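Color at the Table: notes for the Wosside talk
11 July 2021

Slide 1. Start with the show of hands. Who has a cupboard at home that won't close because of plastic cups? (Wait for it, there are always plenty!) Say hello from Farier and get going.

Slide 2. The Itora kitchen. It fed 426 children over the summer program, and every one of them wanted to know which cup was theirs. Tell the story of the masking tape names that came off in the dishwasher. Then the switch – one color per table, no names at all. I love this part, so don't rush it.

Slide 3. Picking colors. Go for ones a child can name from across the room. Lime green and pink are wonderful next to each other. Pale blue is softer and looks lovely on a white table, but keep it away from lilac or you'll be sorting arguments all lunch.

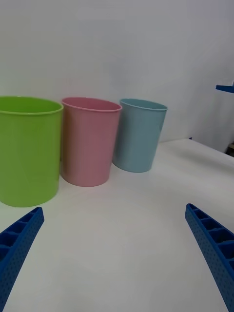
Mention shape here too. A cup that narrows toward the bottom is easy for small hands to get around, and most of that kind will nest, so a whole table's worth goes back on the shelf in one stack. Pass the Inga samples along the rows now and ask people to try holding them with one hand.

Slide 4. Laying out. Cups first, then plates, then the jug last of all. Leave a gap between cups if the youngest group is pouring for themselves – and let them pour! Half full is plenty.

Slide 5. Costs. The first order was 454 cups, and 29 had to be replaced by December, mostly cracked rims. Pause here for the question about glass, which somebody always asks. Short answer: yes, for the older groups, and I'm happy to talk about it over coffee.

Slide 6. Back to the samples. Collect them before the break and check the back row.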